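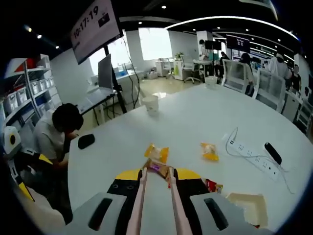 For the last weeks I have been working on one question which looks small: when we teach a policy to pick things from a table, how much do the other things on the table matter? We call this part of the project Tredier. The older part, Drarnum, used a clean table with one object on it, and the results were nice to report but they did not survive in a normal office. So now the demonstrations are made with a hand-held gripper, on tables where people keep their own stuff. A small snack package between two pale pink fingers is easy to describe, but the same view also has a computer mouse, a power strip with its cable going across the table, paper cups, and two yellow-orange packets which would be just as good for grasping. The policy has to learn which of all this is the task.

I want to write down the method while I still remember the details, because in the paper it will become four lines.

We collected 203 demonstrations of the same task: pick one snack, move it, put it in a shallow tray. After checking them we kept 200. The three others had a problem with the tracking, where the position of the gripper jumped in the middle of the movement. I could repair one of them by hand but I decided not to, as I did not want one strange episode in the set with a different history.

Then I divided the data in two ways. In the first way, training and test episodes were mixed, so the same arrangement of objects could appear in both. In the second way, I kept complete arrangements out of training. If the mouse was on the left and the cable made a loop in the middle, then all episodes with this arrangement went to the test side together. It is a simple idea and I am a little ashamed that we did not do it from the beginning in Drarnum.

The difference was bigger than I expected. With the mixed division the predicted path of the gripper was close to the human one nearly always. With the second division the approach was still good, but the last part before closing the fingers became uncertain. The prediction often went to a point between two packets, as if it wanted both. I looked at these cases one by one during two evenings. In most of them the two packets had similar color and similar size, and the demonstrations did not contain any information about why the person took this one and not the other. A person chooses the snack before the recording starts, so the choice is not in the data. The model then makes an average, and the average of two packets is the empty table between them.

I tried two changes. The first was to give the model a crop of the target from the moment of grasp, as an additional input. This helped very much with the choosing, but you need to have the crop also at test time, so the problem is only moved to another place. The second change was to replace the output with one that can keep several possible paths and select one. It helped less in the numbers, but the movements look more decided, and I prefer it for the next step.

There is also the question of the wide lens. At the border of the view everything is bent, and a cable there has a different shape than the same cable in the center. My colleague in the Cusau group recommended to correct the images before training. I did this with 38 episodes and saw no clear advantage. Maybe with more data it would be different, so I leave it open.

What I have not measured yet is people. In an office somebody is sitting at the table or standing behind the chairs, and I do not know if the model uses them in some way. I plan to cover the upper part of the image and train again. If the result stays the same I will be happy and also a bit surprised.

The code for the division by arrangement will go in the Gökçe repository when I have cleaned the names of the variables.

Posted December 20, 2024

Search this blog
Type and press enter

3 comments

pelican_loop
We had the same "between two objects" behavior with cups. Did you try to let the person point at the target before grasping?

Author
Not yet. It is a good idea, but I would need to record again, and the old episodes do not have it.

mthr
How do you decide that two arrangements are different? If the mouse moves by a finger width, is it new?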